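去Adero之前，我在火车上把他们寄来的访客须知看了两遍。说是须知，其实有十来页，前半部分讲怎么走路、怎么戴护目镜、哪条黄线不能跨，后半部分讲的却是他们自己写的一套机器人拆装作业守则。我们协会里几位同行一直想知道，小批量、多型号的电脑拆解到底能不能让机械臂来做，做的时候又该守什么规矩，所以我这趟带了一本子问题，回来时本子差不多写满了。下面就按我走的顺序，慢慢说。

## 进门

参观日是2021年12月1日，星期三。天很冷，门口的登记台倒是很热闹，签到、量体温、领胸牌，一样不少。接待我们的是Brândușa Rusu，她负责这边的作业安全和流程文件，讲话很快，但只要有人举手，她一定停下来，把问题听完再答，这一点我特别喜欢。

她先领我们进一间小会议室，没放宣传片，直接发了一张A4纸，正面是当天开放的工位，背面是七条“进线守则”。我抄几条在这里，觉得对我们自己的车间也有用：

- 任何人进入围栏以内，必须自己挂锁，不能借用别人的锁。
- 示教模式下，末端速度上限按标准是每秒250毫米，Adero自己压到200毫米，拆机箱内部时也照此执行。
- 换夹爪之后，第一遍一律空跑，空跑不算产量。
- 听到不熟悉的声音，先停，再问。

最后一条看着像大白话，Brândușa却在这上面讲了最久。她说新人往往怕停线挨批评，所以他们索性规定，因为“听着不对”而停线的，一律不追究，也不写进个人记录。七月份改成这样以后，停线次数先是多了一阵，班组长有怨言，后来大家习惯了，也就没人再提。我们协会里有位老师傅常说，胆子小的人才适合看机器，我当时就想起了他，可惜他这次没来成。

## 围栏与协作工位

很多人以为用了协作机器人就可以不要围栏，我自己从前也这么糊涂过。Adero的做法是先做风险评估，再决定要不要围。ISO 10218和ISO/TS 15066他们都在用，会议室书架上摆着打印本，边角都翻毛了，里面夹满了便签纸。

Brândușa强调，评估的对象是整个应用，机械臂、夹爪、工件、夹具都得放在一起看。一台力矩受限的机械臂，手里拿着一块边缘锋利的钢板，那就得按钢板来评。电脑机箱正好是个麻烦的工件，冲压件的边不一定都去过毛刺，侧板一拆开，里面更是到处有棱有角。所以他们的拆装工位虽然用的是协作型的臂，运行时人还是站在线外，只有装夹工件时才靠近。

我问她，这样一来岂不是失去了“协作”的意思？她笑了，说协作是一种运行方式，哪个步骤需要就在哪个步骤用，不必从头用到尾。这句话我在本子上画了两道线。

## 拆装工位的规矩

真正让我站着不肯走的，是拆装电脑主机的这一段。他们把守则按先后写成了四节：断电、固定、取件、放置。每一节都有一张单独的点检表，由当班的人签名。

断电一节最严格。机箱上台之前，电源线必须拔下，再按住开机键放电，然后静置。电源本体在任何情况下都不许打开，整只取下，送到专门的地方去。有位同来的先生问，电源里面不是也有值钱的东西吗？Brândușa摇头摇得很坚决，说大电容里的余电不是闹着玩的，机器人不拆，人也不在这条线上拆。

固定一节讲的是机箱怎么放。守则要求侧放、开口朝上，内部零件全部让相机和夹爪够得着；台面用型材条铺成，方便随时加挡块、加压板。夹具要放在机箱旁边，和机箱的相对位置每次开工前校一遍。我觉得好的地方在于，他们把“校一遍”写得很具体，由谁校，用什么校，偏差超过多少就要重做，都写明白了。这类文件最怕写“必要时校准”，到底什么时候算必要，各人有各人的理解，最后多半就不校了。 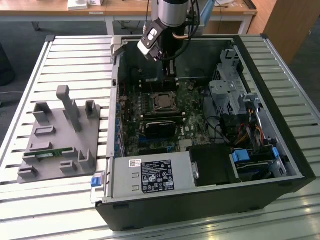 取件这一节，我原以为会写一大堆轨迹参数，结果最长的一段讲的是线缆。机箱里的电源线又软又乱，每台的走法都不一样，夹爪伸下去的时候最容易挂住。守则里规定，下探之前要先确认通道，通道里有线就由人先拨开、扎好，确认完退到线外，再放行。夹爪自己的线缆也要管，沿着臂身理顺，留出手腕转动的余量，又不能留得太长，垂下来同样会钩到东西。

夹持力也有讲究。板卡类零件只许夹边，不许夹元件，金手指一律不许碰。拔内存这样的小板子之前，卡扣必须先松开，阻力一旦超过设定值，机械臂就停住等人来看，绝不允许自己加力再试。Brândușa说，最早的版本里允许重试两次，结果有一回把插槽边上的塑料掰裂了，从那以后，重试这一项就整个删掉了。

处理器放在很靠后的位置，散热器拆掉之后，要单独拍照留底，再由人来判断能不能继续。插座里的触点太细，他们到现在也没有把这一步完全交给机器，守则里老老实实写着“人工确认”四个字。我很欣赏这种老实。

放置一节比较短。取下来的小板要放进打印的托架里，托架上有一个个固定的位置，方向也是定死的，放反了就放不进去。托架属于消耗品，磨损了要换，换了要登记版本号。她说，同一个托架改过好几版，外观差别很小，要是不写版本，程序和实物就对不上号，查起问题来能查一整天。

## Zarley与Rizk的那场讨论

午饭之后有一场小型座谈，来的是Zarley和Rizk两家的人，前者做夹爪，后者做系统集成。两边都很客气，可在一个问题上各说各的理，听得我津津有味：夹爪的力上限到底应该写在夹爪的说明书里，还是写在应用的风险评估里？

Zarley的意思是，他们只能保证夹爪本身的数据，手指换成客户自己打印的以后，接触面积变了，压强也就变了，厂家没法替客户负责。Rizk则抱怨说，集成商拿到手的资料常常缺最关键的那一页，只好自己测，测完了客户又问为什么多收钱。会场里有人小声笑，大概都碰到过。

最后Brândușa把Adero的做法摆了出来：手指每改一版，就用测力计在规定的几个位置重新测，结果贴在工位上，日期、签名、版本号都要有。这个办法很笨，也很费时间，可是事故调查的人来了，一眼就能看明白。我回来以后翻了翻我们自己的工位，惭愧得很，贴的还是前年那一张。

## 培训

培训这一块是在走廊里边走边说的，记得不太全，请大家见谅。新员工要先在模拟工位上练，练的是旧机箱，弄坏了不心疼。练完要考一次“异常处理”，考官会故意设毛病，比如把线缆搭在夹爪要走的路上，或者把托架转个方向放，看学员能不能在启动之前发现。考的是眼力和习惯，操作快慢不计分。

维护人员另有一套课，和Prurkeck合办，重点是上锁挂牌和恢复运行。恢复运行这一段我觉得我们最该学：急停复位以后，机器不许从断点接着跑，必须先慢速退到安全位置，再重新确认工件状态。道理谁都懂，可真正赶工的时候，能省一步就想省一步，非得写进程序里让它省不掉才行。

## 几点带回来的想法

路上我跟同行的人聊，觉得有几件事我们马上就能做。一是把访客和员工的守则分开写，现在我们是一份文件两头用，访客看不懂，员工嫌啰嗦。二是夹具和托架都编上版本号，打印件上直接压字，费不了多少工夫。三是停线不追究这一条，我打算在下次例会上提出来，估计会有一番争论，争一争也好。

还有一些我没有弄清楚。比如旧电脑里的硬盘，数据销毁由谁签字、在哪一步签，Brândușa说他们正在和客户重新谈，文件还没定稿，她答应定稿之后寄一份给我们。再比如相机拍到的资产标签该保存多久，她也坦率地说，法务和车间的意见还不一样。

临走的时候天已经暗下来了，她送我们到门口，还不忘提醒大家把护目镜还回筐里。我走到停车场才发现胸牌忘了摘，又跑回去一趟，登记台的小姑娘翻开本子，让我在离场那一栏补签了名字和时间。

手抄的那七条守则我已经打成了电子版，点检表的格式也画了个大概，想要的朋友跟我说一声就行。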